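What an Open Day Should Measure

The June open day at Jullwood drew over 3,000 visitors, and most of them walked past the small arms to reach the large ones. I think they had it backward. The Kesusgate hall, with its fenced palletizers, showed machines doing what they have done for decades. The bench run by Drirnetent showed a harder problem: a light arm made of printed parts and hobby-size servos, a mug and a pen.
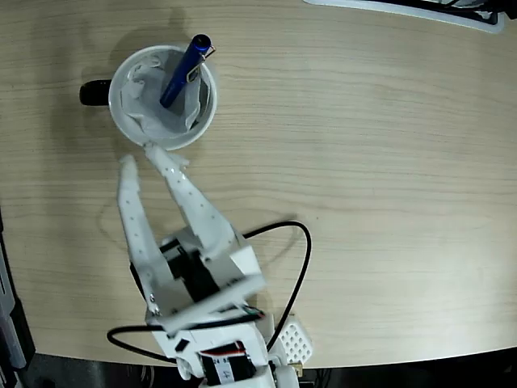

The case for small tasks

A pen is thin, smooth and easy to tip. Two fingers have to close on it at the right height and angle, and a servo joint with a degree of play makes both uncertain. On a heavy industrial arm that play is removed with money. On a cheap arm it has to be handled in control, and a visitor can watch that being done.
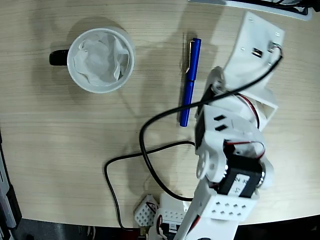

Cable routing deserves the same attention. A loop of slack that is harmless in one pose can drag on the load in another, and few spec sheets mention it. The wall panel gave one figure, 3,878 logged attempts, with no success rate beside it. I asked for the rate and was told 91 percent, measured with the mug in a fixed position. That condition belonged on the panel. A rate without its test setup is advertising.

My proposal for next year is plain. Each bench should run 30 attempts in public, with the object moved between attempts by a visitor, and post every result — failures included. The Hrnčiar trophy, now given for best presentation, could go to the bench with the most complete log.

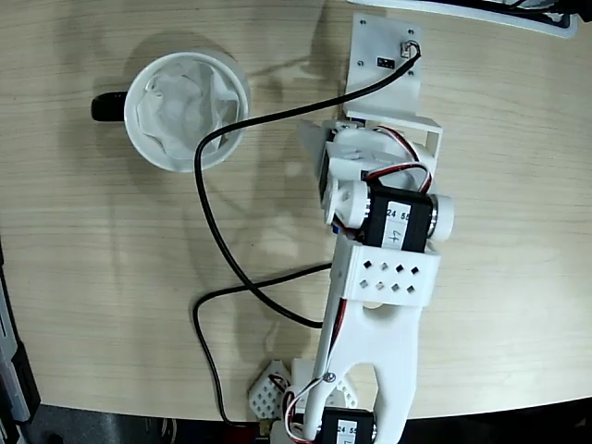 A reader signing as Benchlevel objects that public trials would punish the teams with the least money, who would stop coming. The risk is real. I would still print the failures, and put the parts cost of each arm on the same sheet.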